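We use cookies to remember your settings and count visits. Accept all / Manage preferences

Mar 24, 2022

Gripper notebook, hand-held unit, second build. Entries for the shared bench are in the other binder.

Carried on from the finger swap. The old pads were the hard printed ones and they let go of anything with a smooth wall, so both sides now have the blue pads Rosalía cast. She did them in two pours because the first batch had bubbles along the inner face. Kept one bad one for testing glue on. Do not throw it out, it is in the drawer with the spare pivots.

Reassembled in this order, for next time:

Right finger first, then left. If you do the left first the linkage sits over the screw you need and you end up taking it off again. Pivot pins in dry, then one drop of oil on each, then work the trigger until it moves freely. Threadlocker on the body screws only. Siyabonga put it on the pivots last time and we lost an evening.

Trigger return is still a bit slow in the last part of the travel. I swapped the Benítez spring for the shorter one from the Zisport kit and it was better but too stiff for long sessions. Went back to the Benítez spring and moved the anchor out one hole. Good compromise. Rodrigo may disagree, he has bigger hands.

Body shell weighs 625 g with the fingers on and no camera cable. I would like to get it down. The ribs on the body can't go thinner without reprinting the whole shell, and the last print took most of a night, so this stays as is until there is another reason to print.

Moved to the table at my place for the pickup work, with the usual small things out on the cloth and the open carton at the back. Long, low objects first, gripped across the short side. 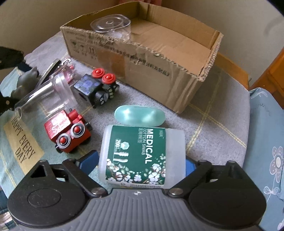 Swab box between the new pads, label side up, toy engines to the left and behind.

Notes on handling, mostly for Nisha, who is doing the next set:

1. Come in low and level. With the tool tipped forward the pads meet the object at different heights and it rolls.

2. Close slowly until both pads touch, then squeeze. The pads give a little, so the trigger has more travel than it used to after contact. Anyone used to the hard pads will think they have missed.

3. Watch the lid on the swab container. It is a separate color and glossy, and the tracking sometimes treats it as its own object. I have been labeling box and lid together. If you split them, write it down so the two sets don't get mixed.

4. Clear plastic is going to be a nuisance. The jar lying on its side is the one I worry about, you can see the cloth straight through the wall. Try it from both directions and keep the bad runs too.

5. The toy engines have wheels that stick out, so pick a spot on the cab if you can get to it.

Tracking. The cloth was Adoración's idea. On the bare table the Nesavik tracker kept drifting whenever I moved in close, and the thin yellow lines seem to give it something to hold on to. Pull it flat before starting, since a fold under an object changes the height enough to matter.

Longest session in the log so far is 1360 frames, and it loaded fine on the desktop. The one before it stopped at 1044 with a write error. Same card both times. I have reformatted it and put a strip of tape on it, and if it fails again it goes in the bin. Please don't borrow the taped card for anything you care about.

Calibration: used the Grirnura sheet, printed at full size and checked with a ruler. The copy pinned up in the workshop was printed with "fit to page" on and is wrong. I have written WRONG across it but left it up, as the sizes table on the bottom half is still useful.

Opening width. Measured pad to pad with calipers, fully open, and it comes out 11 mm less than the old fingers. All of that is the pad thickness. It rules out the big mugs. We could shave the backing plate or move the pivots outward. I prefer the backing plate, it is a smaller job and we can undo it. Asked Rosalía whether the pads can be cast thinner and she thinks they would tear at the corner.

Second hand-held unit: darker pads, same glue. Its fastener on the lower arm should be looked at before the next long session. I snugged it by hand and made a pencil mark so we can tell if it turns.

Glue: the rubber cement peeled after a day on the test pad. The two-part stuff held, but needs the plate roughed up with sandpaper first and a full night under a clamp. Used that on all of them.

To do

- shave one backing plate and measure again
- order pivots, same length, plus a few of the next size up
- Nisha to run the clear objects
- ask Siyabonga where the small hex driver went
- reprint the calibration sheet for the workshop wall
- both units back at the bench by the first week of April, Rodrigo needs them for the arm mount

Left the trigger unit unplugged. Battery is on the shelf by the charger, not charged.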